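# In Defense of Sorting on the Floor

I own a perfectly good table. It has four chairs and a lamp, and my wife, who bought it, would like to know why I never use it when there is paper to be sorted. My answer is that a table has edges, and I have been dropping things off edges all my life.
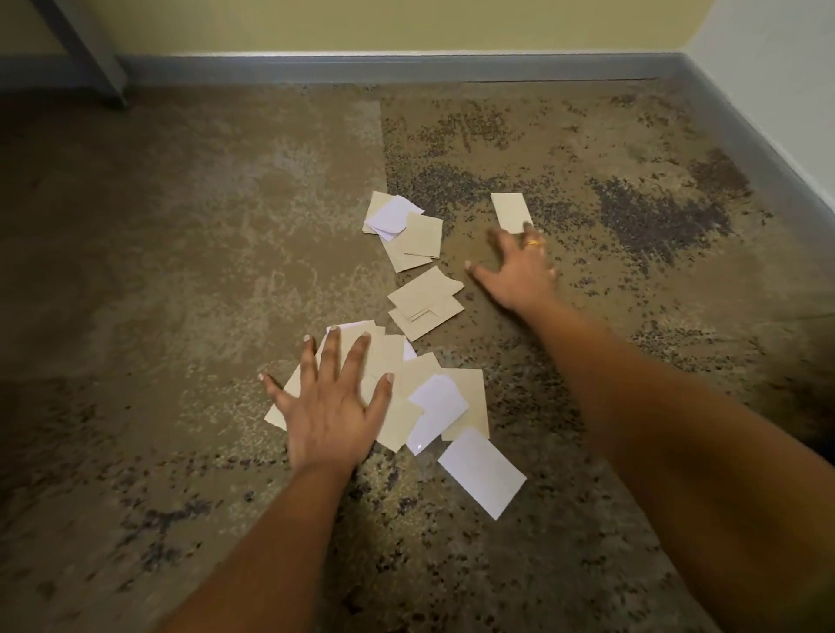 Sorting wants room, and it wants room before it wants order. People buy trays and dividers first — I did, 14 of them one November, a set called Phromma that now holds batteries — and then they try to make the paper fit the tray. I would sooner put everything down on the carpet and get my hands into it. One hand goes flat on the pile, fingers spread, and the other is free to reach after the beige card that lies off by itself. You get to know your cards that way, and you notice which ones you keep passing over.

My old neighbor Nigel Bickerstaff thinks this is nonsense. He keeps 183 recipe cards in a steel drawer, alphabetized, and he can lay his hand on the plum cake in no time at all. I admire the drawer very much. I have also eaten at his house for years, and it's always the plum cake.

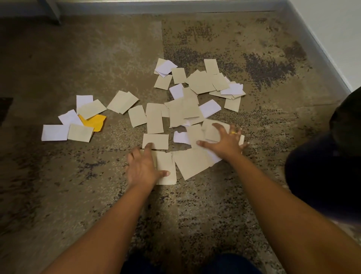

**Jairo Mamani**, columnist and lifelong keeper of paper
7 June 2022

Color does a good deal of the work, if you let it. Tan and white will keep you going for a long while, and then one yellow-orange piece gives the eye somewhere to rest. I don't believe in elaborate codes, mind you. I tried one with almost 57 categories and had to write a card to explain the cards.

What I do believe in is sliding things. Push the paper across the carpet with both hands, let it fall into loose clusters, and leave the clusters alone while you make a cup of coffee. Some of them will look wrong when you get back, and you can push those somewhere else. Your knees will complain — mine certainly do — and a folded blanket helps. The table can have its turn afterward, when there are only a few neat stacks to carry over and supper isn't on it yet.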